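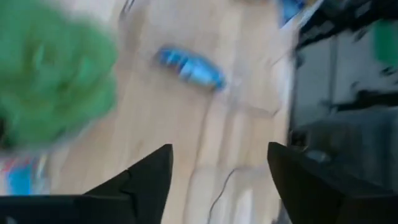 Start with the number. Tririne cut its full-year guide in November, stock fell before lunch, and everybody in this room got the same email from their broker. Pause. Ask who read past the headline. Then the slide - that big green blur over the pale floorboards is how most people read a guidance cut. Big color, no edges. Move on fast, don't milk it.

**What they said**
- 493 stores under review, out of 2872
- margin "pressure" - used on the call over and over, never defined
- buyback on hold, no date for restart
- Leinonen (Marjatta, CFO) took the freight question and answered a diffrent one

**What I think**

Guide is still too high. Freight contract with Sternonex resets next year and the old rate is baked into their model. Zavala's team disagrees with me, say so up front, he's in the second row. His view: the reset gets passed on to customers. My view: they tried that in the spring and volumes dropped. Don't get into the back and forth here, save it for Q&A.

Inventory next. Slow down, people get lost at this bit. Days on hand up to 53. Management calls it a "pre-buy". Fine, but a pre-buy should show up in payables too and payables are flat. So either they paid cash early or it's old stock. I lean old stock. Say LEAN, not know.

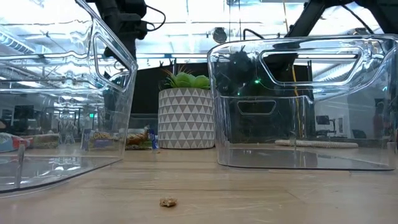
*Two clear bins with a gap between them. Left = reported inventory, right = what sells. Talk about the gap.*

Cervantes comparison - keep to one minute. Same quarter, same freight lanes, cut orders early, took the hit, done. Fullow did the opposite and is still marking down. Tririne looks more like Fullow to me. Credit Yolotzin Ventura for the channel checks, she called the distributors herself.

**What would change my mind**
- payables move up next quarter
- Sternonex extends at the old rate
- store closures come in above the 2000 square foot cutoff, not only the small ones

If Šimek asks about the dividend: covered, but thin. I'm not modeling a cut. Don't speculate.

If short on time skip Cervantes, go straight to the list.

Disclosure line before questions!! Jacinto Tapia in compliance wants it read out loud, teh full version, it's on the card.

Last slide is just estimates, old and new. Leave it up during Q&A.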